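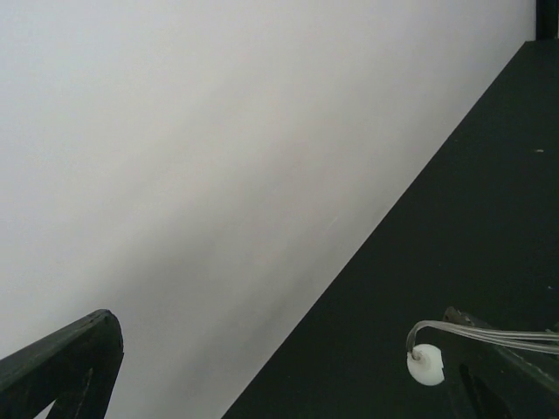 Bradby Evening Program
Older House Repair, Unit 2
Handout: Skim Coating Plaster Walls
Instructor: Leanne Clegg
Revised 12/9/18

Scope

This unit covers interior plaster on wood lath that is sound enough to keep. Removal and replacement with drywall is covered in the next unit. Lead paint and asbestos are covered in Wendy Pearce's safety session, and attendance there is required before any shop work. Do not sand, scrape or drill a painted wall in an older house until the paint and plaster have been tested.

Terms

Lath: the thin wood strips nailed across the studs.
Key: the plaster that was pushed through the gaps between strips and hardened behind them. The keys hold the wall up.
Brown coat: the thick base plaster, usually sand and lime, sometimes with hair in it.
Finish coat: the thin hard layer on the surface.
Skim coat: a thin layer of compound applied over the whole wall to make it even.

Checking the wall

Press with a flat palm, working across the wall in rows. Mark any area that moves. Then tap with a knuckle. A dull, solid sound means the plaster is still attached. A hollow sound means that either the keys are broken or the finish coat has let go of the brown coat. The two faults are repaired differently, so find out which one is present. If the surface flexes but a small test hole shows the brown coat tight to the lath, only the finish coat is loose.

Brown stains need their own check. Find the leak first. Plaster that crumbles to powder under a putty knife has been wet for a long time and cannot be saved by coating.

Cracks are sorted by width and by movement. A hairline crack that has been there for years can be filled. A crack that has opened again after an earlier repair is moving, and filler alone will fail. Steps or offsets, where one side stands higher than the other, point to broken keys or to framing trouble. Refer framing questions to Roy Whiteley.

Reattaching loose plaster

Broken keys are repaired with screws and plaster washers, or with adhesive injected through drilled holes. In the shop we use both. Washers are faster and can be inspected, but they leave a raised disc that has to be buried in the coating. Adhesive leaves a flatter wall and takes longer, as the area must be held with braces until it sets.

Drive washers into lath or studs only. Stop when the washer just dimples the surface. Overdriving cracks the plaster and makes the loose area larger. Start at the outside of the loose area, on solid plaster, and work in.

Priming

Old finish coats vary. Some are hard and glossy, some are chalky, and many carry wallpaper paste. Wash off all paste. Compound applied over paste will blister. After washing, let the wall dry and apply a bonding primer. Test by putting a strip of painter's tape on the primer once it has cured and pulling it off quickly - if primer comes with it, the surface was not clean.

Compounds

Setting compound hardens by chemical reaction and is sold by working time. Drying compound hardens as its water evaporates. Setting compound is stronger, shrinks less and is harder to sand. Use it for cracks, washers and deep fills. Use drying compound for the skim coats themselves.

The shop stocks Fekimmont setting compound with a working time of 60 minutes. Cold mixing water lengthens this and dirty buckets shorten it. Do not add water to a batch that has begun to stiffen. Throw it out.

Application

Fill and tape first. Bed mesh or paper tape over every crack that has moved and let the fill set hard. Then apply 2 skim coats. Roll the compound on with a thick-nap roller and pull it down with a wide knife. Work in sections small enough to finish before the edge dries. Pull the first coat vertically and the second horizontally, so that ridges left by one are crossed by the other.

Knock down ridges with the knife between coats. Sanding between coats is optional and produces a lot of dust. Final sanding is done with a light held close and nearly parallel to the wall. Overhead light hides defects that daylight from a side window will show.

Worked quantity

The practice room at the Forkach house has 252 square feet of wall after openings are taken out. For 2 coats, the area to be covered is 504 square feet. Divide this by the coverage printed on the container, then add an allowance for waste. Taping and deep fills are figured separately.

Common faults

Pinholes: air in the mix, or a dry, thirsty surface. Tighten with a thin extra pass.
Edge cracking: coat too thick. Remove and redo.
Flashing under paint: patches of different absorption. Prime the whole wall again, not just the patches.
Soft spots: drying compound used in a deep fill. Dig out and refill with setting compound.

Reading and shop work

Read Santoso, the chapter on lime plaster, before the next meeting. Ruth Clegg has the shop copies. Bring a wide knife, a mud pan and a respirator that fits. Jordan Wainwright will sign off practice panels at the bench, and unsigned panels are not graded. Students who missed the April tool check must complete it before using the mixer.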